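Croton dropping lower leaves after move to north room

Page 1 of 1

Provton
Member, 26 posts
My croton has dropped 12 leaves since I moved it in January. It was on a south window sill, now it stands two metres back from a north one. Room is kept at 19 degrees. Watered weekly, same as before. Is this the light or the water?

Ritchie
Member, 1000 posts
Both. Less light means less water used, so a weekly schedule will keep the roots too wet. Push a finger in to the second joint and water only if it comes out dry.

Zirnby
Member
I disagree about the water. Crotons drop leaves after any move and mine did it on a bone-dry pot. Check for draughts first. The gap under a sash window is enough.

Ritchie
A draught would not explain it two metres from the window. Provton, what is the pot standing in?

Provton
A glazed outer pot, no drain hole. There was about a centimetre of water in the bottom when I lifted it just now.

Zirnby
Fair enough, tip that out. I would still measure the light before blaming the roots. My meter gave 2129 lux on a north sill at noon, and it falls off fast as you go back into the room.
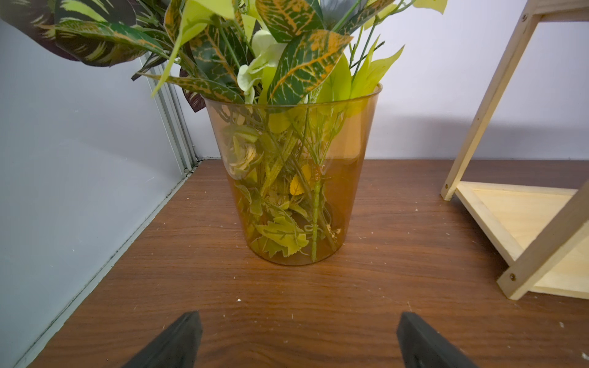 Nuwan Sivakumar
Moderator, Foliage Plants section

For a spot that far from a north window I would use artificial stems and keep the living plant on the sill. The croton-type leaves with orange-yellow veins hold up well in an amber vase, and they can be dusted with a dry brush.

As for the plant, leave it out of the outer pot for a fortnight and do not feed it. New growth at the tip is the sign to look for — old leaves will not come back on the bare stem.

Zirnby
Artificial leaves are not an answer to a plant question.

Nuwan Sivakumar
They are an answer to a dark corner. The plant question is in my second paragraph.

Provton
Moved back to the south sill, outer pot removed. Will post again when the tip does something.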